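Ticket 267
Subject: Play food set, pieces missing and cut fruit coming apart
Location: Forkdale family center, playroom
Opened by: Teodoro Pacheco
Priority: 4
Status: Closed

Original report

The play food on the white table is short again. At the 3 p.m. tidy the set did not match the card on the shelf. The card calls for bowls, plates, a squeeze bottle and the fruit. The green bowl was missing and so was the strawberry. The two halves of the lemon do not stay together any more. The hook-and-loop dot has come off one side and the kids are using the halves as separate pieces.

Please advise if we replace the whole set or only the parts.

Comment, Manar (stores)

Do not order a whole set yet. The last one came from Vashisht and they sell the fruit in a bag on its own. Check under the radiator cover and in the dress-up trunk before we mark anything as lost. Also check the book corner. The bowls there look the same size from the door, but those belong to the paint table and have stains inside.

Comment, Teodoro Pacheco

Checked the radiator cover. Found one puzzle piece and a crayon. Checked the trunk and found the strawberry in the toe of a rain boot. No green bowl.

Lemon: cleaned both faces with dish soap, let them dry, put on new dots from the craft drawer. Held until the next morning, then one dot slid off. The craft dots are made for paper.

Comment, Manar

Use the dots from the Larau pack in the supply closet, second shelf. Press and leave overnight before the piece goes back out. If the lemon fails again, throw it out and change the card.

Comment, Teodoro Pacheco

Larau dots on. Left overnight. Pulled apart and closed 200 times at the desk and it still grips. I am keeping the lemon in the drawer for now and will put it out with the next rotation.

Green bowl turned up in the kitchen drying rack with the staff mugs. Someone had washed it with the lunch things. Took it back to the playroom and put it out with the blue bowl and the banana. The squeeze bottle is on the big pinkish-purple plate, with the orange and the strawberry next to it.

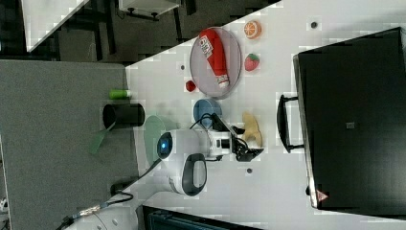

I wiped the rest of the set with the toy spray and rewrote the card, since the old one did not list colors and the evening staff were guessing. New card is taped inside the shelf door. I also wrote PLAYROOM on the bottom of the green bowl in marker so it does not go back to the kitchen.

Still to do: the paint table bowls need a mark too. I will open a separate ticket for that.

Comment, Manar

Fine. No order placed. Please return the rest of the Larau pack to the second shelf. Closing.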